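Ticket 752
Project: Sollbridge student robotics project, two-arm cell
Component: right arm, wrist and gripper
Raised by: bench team
Priority: 2
Status: open, workaround in place

Summary

Right gripper stops short of the commanded position on the close move. The controller reports a following error on the wrist joint and holds. Left arm is not affected. Fault appears only after the arm has been running for a while, never on the first cycles after power-up.

Setup

Both arms on the shared front beam. Control software is Drodano, student build from April. Task script is the stage-kit sorting exercise for the Cabrera challenge: pick named items from the table and hand them to the other arm where the reach is too long. Gripper controller board is the Adard one supplied with the kit. No changes to wiring this term apart from the replaced signal lead on the right wrist.

Steps to reproduce

Power up, home both arms, load the sorting script.
Run with the right arm only, left arm parked.
Fault normally shows by cycle 17. Earliest seen was cycle 5.

Expected: fingers close on the item, script moves to lift.
Observed: fingers stop part way, error flag set, script times out. Clearing the flag and re-homing restores normal running for a few cycles.

Log

09:40. Reproduced with the default speed. Saved the controller trace to the project folder.

10:05. Halved the closing speed. Fault still there, later in the run. Not a fix.

10:30. Swapped left and right gripper controller boards. Fault stayed on the right arm. Board ruled out. Boards swapped back and labels checked.

11:10. Suspected the gripper itself. Ran open and close on its own with the arm held still, 752 cycles, no error. So the gripper is fine when the wrist does not move.

11:55. Ran the wrist alone through its full range, gripper open. Error came up near one end of travel. Repeated from the other direction, same place.

12:20. Checked the joint limits in the config file. They match the left arm. Ruled out a bad value there.

13:45. Looked at the hose and cable run with the arm powered off. Moving the wrist by hand towards the far end pulls the run tight between the last tie and the gripper. Through the rest of the range there is slack. This fits the position of the error but does not explain why it needs several cycles to appear. Working guess is that the run creeps back through the ties a little each time the wrist turns.

14:15. Re-ran the script with the right arm held over the table and the wrist kept away from the far end.

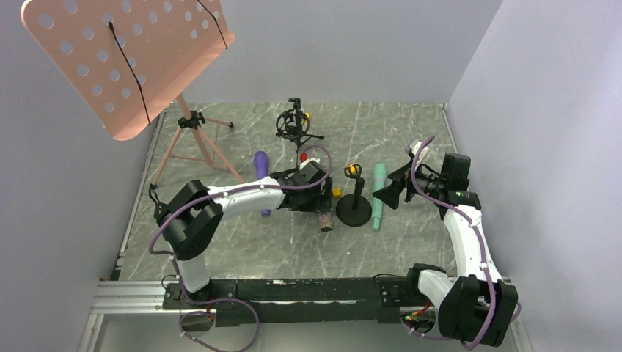 No error in that run. Extended it to twice the length, still clean. The limit is set in the script only, so anyone loading an older copy will get the fault back.

14:50. Put the original wrist range back and ran again to confirm. Error returned on cycle 5. Restored the reduced range.

Workaround

Use the current script from the project folder. Do not edit the wrist range. Handovers that need the far end should be given to the left arm until this is closed.

Still to do

Refit the ties on the right arm with more slack before the wrist, then mark the hose at each tie so any creep can be measured.
Repeat the wrist-only test with the full range.
Compare the new trace with the 09:40 one.
Check whether the replaced signal lead is shorter than the old one. The old lead is in the spares drawer.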